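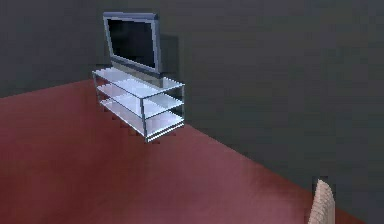
*Sala simulada de Prernano: televisor sobre un mueble de tres baldas de cristal.*

**Prernano** es un paquete de entornos domésticos simulados para el ensayo de brazos robóticos, comercializado por la firma Busmont. Lo ideó Detlef Steinbach como complemento del controlador Antoniuk, y con el tiempo (y con bastante cariño de sus usuarios, todo hay que decirlo) acabó vendiéndose por separado.

## Contenido

La edición básica reúne 58 habitaciones y 200 objetos sueltos, desde vajilla hasta plantas de interior. La edición ampliada, llamada Allow, llega a 78 habitaciones y añade un editor de luces que muchos talleres de formación agradecen.
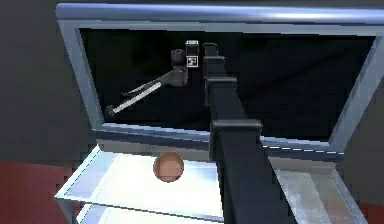 El módulo de manipulación es la parte más conocida de Prernano y la que suele decidir la compra. Permite colocar un brazo articulado ante un mueble cualquiera y repetir la misma tarea variando la posición de partida. Las piezas pequeñas, como la bola marrón apoyada en la balda blanca, obligan a planificar el acercamiento con cuidado, pues el borde metálico y los laterales de cristal dejan menos margen del que uno supondría. El manual, redactado por Jummai Bassey, dedica 10 páginas a este asunto – quizá las más amenas de todo el volumen.

## Recepción

Se le ha elogiado la sencillez de instalación y la variedad de los interiores. Entre los reparos figuran los contornos dentados de algunos muebles y la poca definición de los paisajes exteriores, defectos que Busmont prometió corregir en la revisión de octubre.

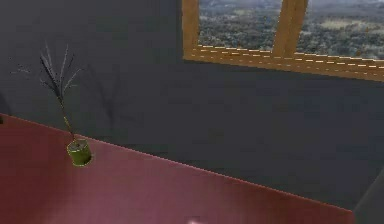

*Planta en maceta verde y ventana con marco de madera, en la misma sala.*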